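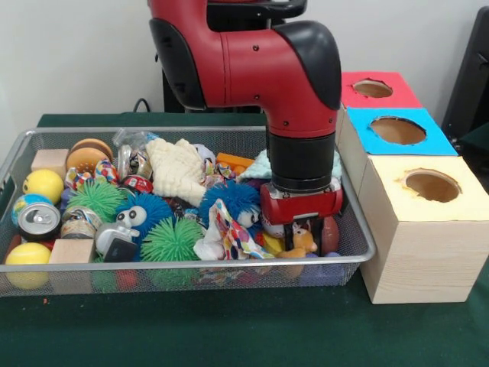 Sort It Once, or Sort It Forever?

Every February the decluttering advice comes around again, and every February it says to get a basket. One big basket for the living room, everything goes in at the end of the day, done in 4 minutes. Dedby, the storage people on Mahasneh Street, are running a whole display on the idea this month, with their mid-size basket at $19.

I have my doubts. A big basket gets the floor clear, and I'll give it that. Then a kid wants the teddy bear, and the teddy bear is in with the football, the wooden blocks, a toy hamburger and a soda-sized can that should have gone out with the recycling. Half of it comes back out on the rug. By bedtime you have put the same things away twice and found homes for none of them.

Jihad Atallah, who ran our toy swap last year, is a basket believer. He says small children won't sort, so why ask them to. Fair enough, but his own kids are teenagers now and I suspect the memory has softened. He also says wire is better than a solid bin, as you can see what's at the bottom. You can see a bit of it through the mesh, if it happens to be against the side. Spiky rubber balls are the worst. They grab on to plush and get dragged up with it.

The other camp likes boxes with a hole cut in the lid, one color per box, and calls it a game. We tried this at home with three shoeboxes. Balls went in fine. Blocks went in fine too, and so did a sock, a spoon and my reading glasses. Getting things out again means taking the lid off, and then the lid is gone. Cut the hole with a decent knife, by the way - a ragged edge only gets worse with use.

What has worked for us, sort of, is having less in the basket. We took out anything that was really kitchen stuff or trash, then anything that hadn't been touched since the holidays. Smiley-face balls seem to breed, so we kept two. The basket is now half full and I can live with it.

If you want to pass things along, the Pridasley swap table is taking clean toys through the end of the month. Last year it took in 632 items, and almost all of them found takers. I would like to know how many are back in somebody's basket.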